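分类:家居生活 > 收纳养护 > 藤编与柳编

藤编提篮的清洁、修补与日常保养

藤编提篮用上几年,常见的毛病就是落灰、发霉、提手松脱和篮口散条。多数情况不用送修,家里备几样便宜的工具就能处理。下面按先后顺序写,从检查开始,到装东西、收起来为止。手上的篮子如果只是脏,看前三节就够了。

一、先分清材料

市面上叫“藤篮”的东西,材料并不一样。真藤是实心的,断面能看到细密的小孔,弯折时有韧性。柳条断面中间有一点髓心,干了以后比较脆。还有用纸绳编的,外面刷一层漆,远看差不多,遇水就软,只能干擦。塑料仿藤用指甲掐一下,感觉发滑,通常也没有粗细变化。

分不清的时候,在篮底不显眼的地方滴一滴水,等几分钟。颜色变深、干了以后恢复原样的,一般是没有上漆的藤或柳。水珠一直不渗的,说明有漆层或者是塑料。发软起毛的是纸绳,后面凡是要用水的步骤都跳过。

二、需要的工具

软毛刷一把,旧牙刷也可以。吸尘器配小刷头。棉布两块,一干一湿。中性洗洁精。白醋。喷水壶。剪刀或者小号斜口钳。木工白胶,要干后透明的那种。晾衣夹若干。修提手的话再准备一卷扁藤皮,宽度三到五毫米,手工材料店按卷卖。砂纸两张,240目和400目。

我用的扁藤皮是在Mimorcombe买的,货号2405,颜色偏浅,和旧篮子放在一起会有色差。介意的话先用浓茶水泡一夜再用,颜色会沉下来一些。货号2363的那种更窄,缠细提手比较合适,缠粗提手太费时间。

三、清洁

1. 把篮子倒过来,轻轻拍几下底部,碎屑先掉出来。

2. 用吸尘器小刷头顺着编纹走,里外各一遍。编得密的地方用旧牙刷把灰挑出来再吸。不要横着编纹用力刷,容易把毛刺刷起来。

3. 一小盆温水里加几滴洗洁精,棉布浸湿后拧到不滴水,从篮口往下擦。一次擦一小片,擦完马上用干布吸一遍。

4. 有霉点的地方,白醋和水一比一兑开,用牙刷蘸着点刷,停五分钟,再用清水布擦净。霉斑如果已经渗进藤里,颜色刷不掉,能做到不再长就可以了。漂白水会让藤发脆,不要用。

5. 晾在通风的阴凉处,底下垫两根筷子,让空气能从篮底走。夏天半天,冬天要一天以上。不要放在暖气旁边,也不要用吹风机的热风。晒太阳会褪色,还会让篮口收紧变形。

清洁的频率,放在厨房里的一个季度一次,放在卧室或者客厅的半年一次。

四、处理毛刺和断条

毛刺先用斜口钳贴根剪掉,再用240目砂纸顺着藤的方向轻磨几下,最后换400目收光。以前有人教用打火机快速燎一遍,速度确实快,但是手一慢就会留下黑印,旧篮子灰多,也不安全。

断了一根编条,不必整圈拆。剪一段同样粗细的新藤,比断口两头各长出三四厘米,温水泡二十分钟,泡软以后顺着原来的上下走向穿进去,两头都藏在立柱后面。旧条的断头剪到立柱后面停住,不要剪得太短,否则会弹出来。干透以后再剪掉新条多余的部分。

篮口散开比断条麻烦一点。篮口大多是几股藤绞在一起,散了以后先喷水,等十来分钟变软,再按照旁边没散的那一段的绕法推回去。推好用晾衣夹夹住,每隔四五厘米一个。接头处抹一点白胶,胶不要多,溢出来的当场擦掉。夹子留到第二天再取。

五、重缠提手

提手是最先坏的地方。外层藤皮松了还继续提,里面的芯子来回磨,过不了多久就会裂。

先看芯子。用手握住拱顶轻轻左右晃,有咯吱声或者能看见裂口的,就要在裂口处并一根细竹片,抹胶,用棉线扎紧,放一夜。芯子没问题就直接缠。

1. 拆掉松脱的旧藤皮,没有松的部分可以留着。

2. 新藤皮温水泡十五分钟左右,取出来用布裹着,保持潮润。

3. 从提手一端的根部开始,藤皮头压在芯子上,沿着提手方向放五厘米,再往回缠,把它压住。

4. 一圈挨一圈,不留缝,也不要叠。每缠十来圈用拇指往起头方向推紧。

5. 缠到另一端,最后四圈放松,把尾巴从这四圈底下穿过去,再逐圈收紧,剪掉多余的。

中途藤皮不够长,新旧两段各留五厘米,并排压在下面,接着缠。接头放在提手朝下的一面,手感会好一些。不想用藤皮的,棉绳、皮条、布条都可以缠,缠法一样。临时用胶带固定也行,只是胶带时间长了会留胶,换的时候用酒精擦。

Wundunow手工坊的Thaddeus Crenshaw习惯在缠完以后薄薄刷一层亚麻油,他的说法是油能让新旧藤皮颜色接近。我试过一次,颜色是接近了,晾了三天还有点粘手。经常要提的篮子,我现在不刷。

六、承重和装东西

编得密的中号提篮,平放时装3000克左右没有问题。提着走的时候我会减掉一半,因为重量都压在提手的两个根部。重的东西放中间,靠边放会让篮身往一侧歪,时间久了就回不来。

装水果的话,篮底垫一块棉布,每周抖一次。熟透的桃子、葡萄不要直接放进去,汁水渗进编缝很难清理。苹果、柠檬这类皮厚的比较省心。只作摆设的篮子可以放仿真水果,灰落在上面一擦就掉,篮子本身也不受潮。

放在桌上的篮子,周围留出一只手的空当,拿东西从上面伸进去,别勾着篮口往自己这边拽。带高提手的篮子,取放时从提手的侧面进,不容易碰到拱顶。

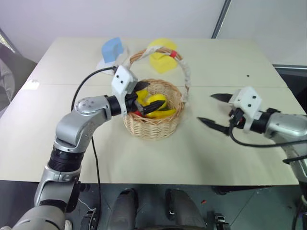
篮身横编,篮口的藤条绞成一圈。
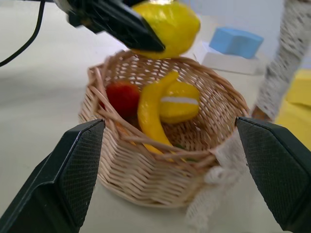
七、存放

暂时不用的篮子,洗净晾透再收。不同大小的可以套着放,中间隔一层纸,提手错开方向。外面罩旧枕套或者棉布袋,不要用塑料袋密封,里面的潮气散不掉。

南方二月前后返潮,收着的篮子拿出来透一次气,摸一下篮底,发凉发潮就再晾半天。北方暖气房里太干,每个月用喷水壶在离篮子半米远的地方喷一层细雾,让它自然干,藤条不容易脆断。

被压扁的篮子也能救回来。里外喷湿,等半小时,用揉成团的毛巾把里面撑满,撑到原来的形状,放两天。一次撑不回来就重复一遍。Tobias Lindqvist在Mikbridge的二手集市上收旧篮子,压得最扁的那只他前后撑了四次,篮底到现在还有一点翘,垫块布放在桌上能用。

八、几个常见情况

有虫眼、掉细粉:单独拿开,装袋放进冰箱冷冻层,放足三天,取出后在袋子里回到室温再打开。过两周检查一次,还掉粉就再冻一遍。

有烟味或者霉味:篮子里放一碗小苏打,外面罩上布袋,放一个星期。

漆面发粘:多半是清洁剂没有擦净。用清水布擦两遍,晾干以后还粘,就要用400目砂纸轻磨掉表层,重新上一遍水性清漆。上漆之前把提手上的布条或胶带先拆下来。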